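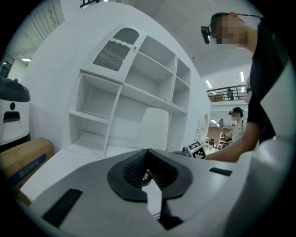

A working session at Ivis, seen from the gripper's side

About Ivis

We are a small research group that teaches robots to use their hands, and we do it by using our own. If you have found this page because somebody sent you one of our papers, welcome. If you have found it because you are thinking of joining us for a season, welcome too, and please read to the bottom, where the practical things are.

Ivis began with a disagreement over a drawer. Our founder, Maite Montoya, had spent the better part of a year steering a robot arm from a desk across the room, trying to record enough good examples of a drawer being opened for a learning program to pick up the idea. It was slow work. The arm was expensive, it had to be booked, and whoever was driving it got tired and clumsy after lunch. One of her colleagues felt the answer was a better joystick. Maite thought the person ought to get up, walk over to the drawer, and open it with the gripper in hand. They argued it out over most of a winter, built both, and the hand-held gripper is what we have been working on ever since. (The joystick is still in a cupboard, and it is a very nice joystick.)

What we study

Our question sounds simple enough: how much can a robot learn from a person who is holding the robot's gripper and doing an ordinary job with it? We call our method Shawky, after nothing in particular, and it has grown a good deal since the first version. A person picks up a gripper with a camera on it and goes about a task, say putting cups back on a shelf or folding a cloth. The gripper's camera sees what a robot's would see. Many of our sessions also have the person wearing a camera on the forehead, so we get the wider view of where they were heading before the gripper got there. Printed square markers set out near the work help us tie the two views together, so that a hand's position in one can be found again in the other.

After that comes the long part, which visitors never ask about and which takes up most of our week. Recordings are checked by eye, trimmed, and lined up in time. The ones where a marker was hidden for too long are set aside. Only then does any learning happen, and only then do we mount a matching gripper on an arm and find out whether we have wasted our month.

What we have found so far

The result people know us for came out of a comparison we ran one August, when the building was quiet and we could have the rooms to ourselves. We trained one program on 200 demonstrations recorded with the gripper camera alone. We trained a second on the same 200 demonstrations with the forehead view added. Then we gave each of them 65 tries at a shelf-stocking task, with the objects moved to places neither had been shown. The second program finished 21 more of its tries than the first did, and nearly all of that difference came from the moments before contact, when the arm had to decide which shelf to go toward in the first place. Once the jaws were close to the object, the two were very much alike.

We were pleased with that, and a bit humbled by it as well. Several of us had expected the extra view to help with the grasp itself. It hardly did. We have since repeated the comparison with drawers, hooks and jar lids. Drawers came out much the same way as shelves. Jar lids did not, and we still don't have an explanation we would want to defend in front of a room. Our best guess has to do with how people turn the wrist when they know they are being recorded, and one of our current projects is looking into exactly that.

We have also learned that slow demonstrations are worse than natural ones. New people nearly always move like they are underwater for their first day, out of kindness to the machine, I suppose! The programs trained on those recordings hesitate in all the same places. So now we ask everyone to work at the pace they would use at home, and if they bump something, to carry on and pick it up.

How we work

We share our space with a few other projects, and it is a busy place. Several people may be recording in the same afternoon, each with a task of their own, and you get used to stepping around someone who is deeply absorbed in a shelf. Faces are blurred in the pictures we publish, and participants can ask for a recording to be withdrawn at any point before release.

Tuesday is our reading day. No recording is done in the morning; we sit with last week's failures on the big screen and go through them one at a time, with coffee, until we either understand them or agree to be puzzled for a while longer. It can run well past noon. Guests are very welcome at these, and some of our best ideas have come from people who had never seen a robot before and wanted to know why it was reaching over there.

Our partners

The pads and housings for our grippers are developed with Fustberg, a workshop that has been patient with us through more revisions than either side cares to remember. Brimari hosts our recordings and looks after the tools we use to line them up. Both have been with us from nearly the beginning, and both come to reading day when they can, which we appreciate.

Joining us

We take 5 visiting researchers each year, usually for one term. You don't need a background in robotics. We have had a physical therapist, a watch repairer and two people from theater, and all of them noticed things about hands that the rest of us had been walking past. What we do ask is that you enjoy careful, repetitive work, and that you are willing to write down what went wrong as fully as what went right.

To apply, send us a page about a task you know well with your hands and what makes it hard to explain to someone else. Any task will do. Baking, bicycle repair and braiding hair have all turned up, and we read every one. Maite answers most of the letters herself, so please allow her a little time, and if you haven't heard back by the end of the month, do write again.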